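Siltcombe Suturing Demonstrations
Data card, release 5
Last edited Nov 10, 2023

Summary

Siltcombe is a set of 2000 teleoperated demonstrations of interrupted suturing, recorded on a two-arm surgical robot. A person at a console drives both arms; the arms copy the hand movements at reduced scale. Every demonstration holds the console input, the arm state and the video from all cameras on a common clock. The set is meant for imitation learning, gesture segmentation and needle tracking. It is not meant for the assessment of surgeons, and the licence excludes that use.

Task

The operator closes a straight incision with separate stitches, working along it from left to right. Each stitch is split into needle pick-up, needle drive, pull-through, knot and trim. An episode covers one stitch, so most episodes start with earlier knots already in place and a part of the incision still open.

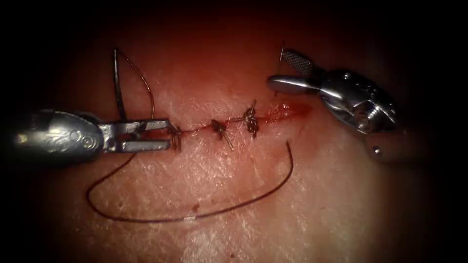

Fixed camera. Two knots are tied, the right end of the incision is open, and the left needle driver has hold of the suture.

Operators and the console

There were 11 operators. Five had used a surgical console before and the others were trained for the project by Yaryna Harasym. Operator numbers are kept in the metadata but names, age and handedness are not. Hand scale was fixed for all sessions. Operators could press the clutch pedal at any time to reposition their hands, and clutch events are logged in the field clutch_state. Arm state is frozen while the clutch is down. Anyone training a policy on hand velocity should drop those steps; anyone training on tool pose can leave them in.

Failed grasps and dropped needles were kept. They carry the label recovery from the first sample after the failure until the needle is held again. Filtering on this label gives a cleaner set, but the baseline trained without recovery data stalled more often when the needle was lying free.

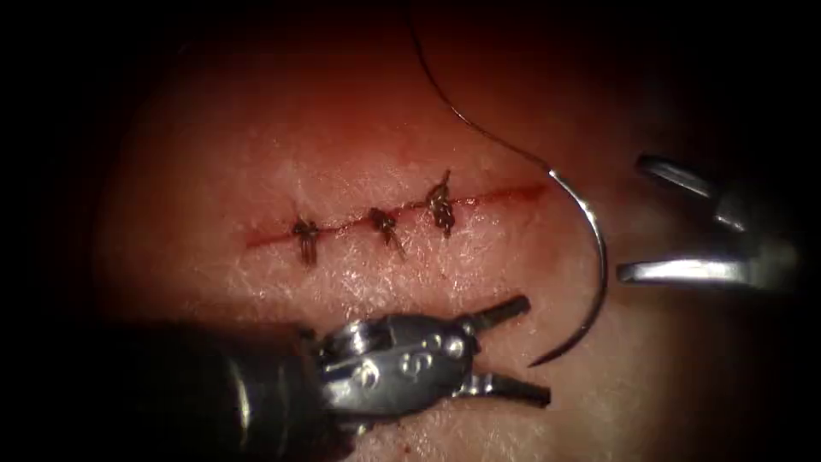
Ostwood Institute, Teleoperation and Skill Transfer Group

Labels

Gesture labels were placed by hand on the fixed camera view by two annotators working apart. Hnat Vasylenko settled the disagreements. The needle has three states: held_left, held_right and free. A needle between two open sets of jaws is free, even when a tip is very close to it. Contact without closure does not count as a grasp.

Knots are numbered from the left end of the incision in the fixed camera view. The number does not change between cameras.

File layout

episodes/ one folder per stitch
episodes/*/console.csv hand pose, grip angle, pedals
episodes/*/arms.csv joint positions, tool pose, jaw angle
episodes/*/video/ fixed, wrist_left, wrist_right
labels/ gesture, needle state, knot index
splits/ train, test
calib/ intrinsics and hand-eye transforms

Console and arm files are sampled at 200 Hz. Video is slower and should be matched by timestamp, never by row number. The split is by operator, so no operator is found in both train and test.

Wrist cameras
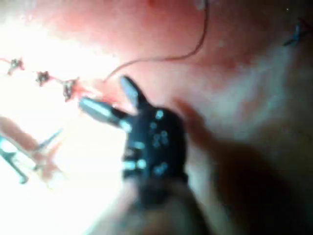 Wrist video is supplied without colour correction or cropping. Exposure was left on automatic, and strong glare can remove a large part of the view, in this case along the left side, where the second instrument is also out of focus. The jaws and the three dark knots remain usable. Knots away from the seam, like the blurred blue one at upper right, are not annotated and should be masked if a detector is trained on these views. Parts of the arm close to the lens are blurred and no segmentation mask is given for them.

Calibration was repeated after every tool change. The hand-eye transform in calib/ is therefore valid for a range of episodes, listed at the head of each file. Loading the newest transform for the whole set gives a visible offset between the projected tool tip and the video.

Known problems

Jaw angle is estimated from the motor side and lags when the cable is slack. The error is largest just after a change of direction. We do not correct for it, and the Flemura loader, which smooths jaw angle by default, makes the lag worse. Set smooth_jaw to false.

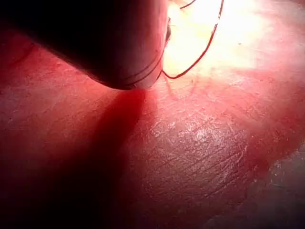 The same loader drops the last sample of every episode. A patch was sent in June and has not been merged; a copy is kept in tools/ with a note on how to apply it.

Tool force was not measured. The columns named fx, fy and fz are motor current estimates carried over from the Lytvynenko format and have no calibrated unit. Do not report them as force.

Thread is not labelled in any view. Its shape can be hard to recover where it loops over itself or leaves the view, and the two annotators did not agree well enough on a trial batch for the labels to be released.

Contact

Questions about labels go to Hnat Vasylenko, questions about sessions and consent to Yaryna Harasym. Please give the release number and the episode folder when reporting a fault.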